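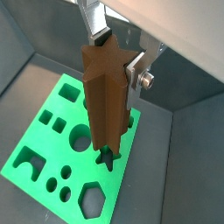

I've spent most of this week on yaw, and I'm starting to see five-pointed stars when I close my eyes. The pose estimator we use (ours is called Udis, don't ask) was fine with round things and okay with square things, and then it met the star and fell apart. A star looks exactly the same every 72 degrees, so there are five right answers for how it's turned, and Udis kept hopping between them from one update to the next. The planner would see the target jump and dutifully try to spin the wrist to catch up. With the brown star hanging right over the star hole like that, its lower end just a little off from the opening, the last thing I want is the wrist deciding it needs a fifth of a turn!

The fix was embarrassingly small. Fold the angle into one 72-degree slice, compare it to whatever the wrist is already doing, and take the nearest match. I wrote it in 44 lines, and half of those are comments to myself in case I forget why it works. I ran it over the 1,619 old poses we had saved on Kennedy (the desktop under my desk, very loud, very warm feet) and the hopping went away. There are still 97 where the yaw is just plain wrong, mostly ones where a finger covers so much of the part that there's not much outline left to go on. Those I've put in a folder called "later," which already had a lot of stuff in it.

The other half of the job is the last bit of travel, and I think I've been asking too much of vision there. Being a touch off at hover height is normal. So now the insert routine comes down slowly, watches the force, and if it feels a rim it does a little spiral until the push-back drops. I used to have the spiral wait 200 milliseconds between steps so the readings could settle, and I'd like to get that down, but every time I try I end up chasing noise. If you've got a favorite filter for this, please write in. I mean it, I read all of them.

Stamatia Petridis did write in after the last post and asked why I don't just hard-code where the holes are. Fair question! I do, sort of. The board is a known shape, so once I know where it's sitting I know where every hole is. What I don't hard-code is where the board sits, and I've learned to check that before each pick, because a board that's slid a hair makes every hole wrong in the same direction, and from the logs it looks just like a bad calibration. I lost two whole evenings to that one last fall.
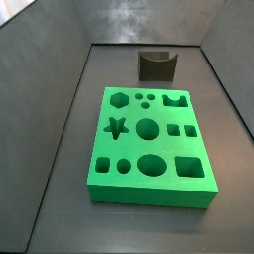
Pinau, January

Picking up again a few days later with more coffee. Stars are behaving, so I moved on to the arch, and the arch is my new least favorite. It has the opposite problem from the star: you can't fudge the turn much at all. The dark gray block standing behind the green board has that big scooped-out curve on top, and it has to line up with the curved bit in the matching cutout or it won't go. Dark gray on a gray floor is no gift to a segmenter either. Udis would find the scoop, which catches a bit more light, and lose the front face in the shade, and then tell me with great confidence that the part was a much thinner part.

I tried turning up the contrast first (of course I did) and got a beautiful mask of the floor scuffs. What helped was throwing out the color step for the dark parts and leaning on depth. It's slower, and the edges come out a bit chewed, but the overall size is right and the fit to the model snaps into place most of the time. I've added a per-part switch in the config so the bright stuff can stay on the fast path.

Then there's Sodine, the planner, which got its own small rewrite. Grasps used to be a flat list, tried in order, first one that's reachable wins. That's a silly way to do it when the grasp you choose decides whether you can get the part into the hole at the other end. Now it scores the pick and the place together. It takes longer to think, and I had to put in a cutoff so it doesn't sit there pondering on a Monday morning while I stare at it, but the arm no longer ends up over the board with a finger exactly where the neighboring part is.

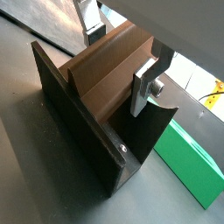
Collision shapes are what I'm in the middle of now. For the longest time I gave everything a plain box, with some padding, and for a block on an open floor a plain box is great. Put something inside a holder and it's hopeless. A box drawn around that dark cradle swallows the creased cardboard piece resting in it, so as far as Sodine is concerned the fingers can't get to the cardboard without crashing. I split the cradle into its separate panels, one thin shape each, and suddenly there's room for a silver finger to hang down beside the curved edge of the rear one. It still wants more clearance than it needs, so I've been shaving the padding down a hair at a time and rerunning.

The cardboard itself I've modeled as two flat pieces meeting at the crease, and I'm not sure that's enough, as cardboard gives when you squeeze it and my model very much doesn't. For now I've capped the grip force for that part and told the checker to put up with a little overlap between fingers and cardboard. Feels like cheating. If it holds up I'll clean up the config format and post the panel-splitting script, which at the moment has a hard-coded path to my home folder in it.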